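Cundgate Allotment and Community Kitchen Association
Minutes of the Water and Drainage Working Meeting, November

Present: Percy Ñahui (chair), Gearóid Lynch (minutes), plot representatives for the upper, middle and lower terraces, one representative of Bednárik (pipework contractor).
Apologies: the representative for the orchard strip.

The meeting opened at 7:05 p.m.

1. Minutes of the previous meeting

Accepted with one correction. Under item 4, "lower standpipe" should read "middle standpipe." The lower standpipe has no meter.

2. Matters arising

2.1 The broken inspection cover by the tool shed has been replaced with a galvanized one. The old cover is to be kept until the frame has been checked for movement after a hard frost.

2.2 The key for the Dolta Lane gate was copied. Two copies are held by the chair and one is in the kitchen key cabinet.

2.3 The kitchen asked for a decision on rinse water from vegetable washing. The present practice is to carry it out by hand to the nearest bed. The chair noted that this is acceptable for plain water only. Water containing detergent goes down the sink.

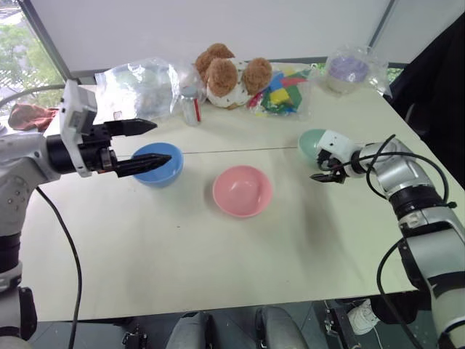
The middle terrace representative asked whether salted water from pickling counts as plain water. It does not, and it also goes down the sink. The wording on the kitchen notice will be changed to "plain water, no salt, no soap."

3. Meter readings

3.1 The main meter was read at 9 a.m. on the morning of the meeting. Consumption since the last reading was 2096 gallons. The sum of the two terrace meters was lower than this by 50 gallons.

3.2 The difference was discussed. Part of it is the lower standpipe, which is unmetered. The Bednárik representative said that a slow leak at a compression joint could produce the same figure and that the two causes cannot be separated without a night test.

3.3 Agreed: a night test will be carried out. All standpipes are to be shut at the stopcock at 9 p.m., the main meter read, and the reading repeated before anyone opens a valve the next morning. A notice will go on both gates beforehand. G. Lynch to take both readings.

3.4 The upper terrace representative asked for the readings to be posted in gallons only. The last sheet mixed gallons and cubic feet. Agreed.

4. Lower terrace drain

4.1 Standing water was reported on the four plots nearest the hedge. The drain was rodded from the downstream end and the rods stopped at 19 feet. They came back with clay and fine root on the head.

4.2 Bednárik presented two options:

Option A: dig at the obstruction, cut out the affected section, replace with solid pipe and two flexible couplings, backfill with washed stone.

Option B: leave the existing drain in place and run a new perforated line on the path side, with a fabric sleeve, falling to the same outlet.

4.3 Option A is cheaper and can be finished in one day. Its weakness is that the hedge roots are likely to find the next joint. Option B needs the path closed and wheelbarrow access moved to the upper side. P. Ñahui asked what fall was available for Option B. The contractor had levels for the outlet and the path head only and could not confirm the middle section.

4.4 One lower terrace plot holder had written to oppose any digging before the leeks are lifted. The letter was read out. The dig for Option A would not reach that plot.

4.5 Agreed: no decision until levels have been taken along the full path. Bednárik to supply levels and a written price for both options. The price should show stone and spoil removal as separate lines.

5. Winter shutdown

5.1 The Niledine frost valves fitted on the upper terrace drained correctly when tested. The middle terrace valve drips after closing. The seat will be cleaned first and the washer replaced if the drip continues.

5.2 Insulation on the riser behind the kitchen has slipped and leaves the elbow bare. It is to be re-taped before shutdown.

5.3 Order of shutdown was confirmed as follows:

Close the main stopcock.
Open all standpipes, highest first.
Open the drain cock at the foot of the lower terrace and leave it open.
Disconnect hoses and hang them in the shed with both ends down.
Tag the stopcock with the date and initials.

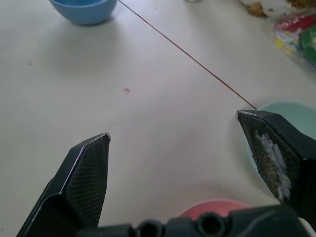
6. Rain barrels

6.1 Three barrels on the middle terrace have no lids. Mesh covers are acceptable if tied down. Plot holders to provide their own.

6.2 A request to link two barrels across a plot boundary was allowed, provided that the linking pipe can be disconnected by either party.

7. Any other business

7.1 The hose reel by the compost bays will not rewind. P. Ñahui to look at the spring.

The meeting closed at 8:40 p.m. The next meeting will be called when the Bednárik levels have been received.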